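Wheat paste, second batch. I cooked 300 g with the Drimov flour and it stayed smooth, but it is thinner than the one from June. Two test boards are under the press with the Makowska cloth – corners glued first, then the spine. The gray cloth lets the paste come through, so I will not use it for the ledger.
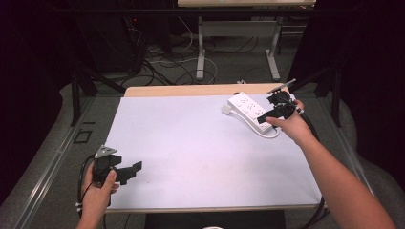

Lalgate, Nov 1, 2024

Large table is covered with white paper again. Ledger 614 still needs new endpapers. The Edell sheets have grain in the wrong direction – ask for the other cut before we order more.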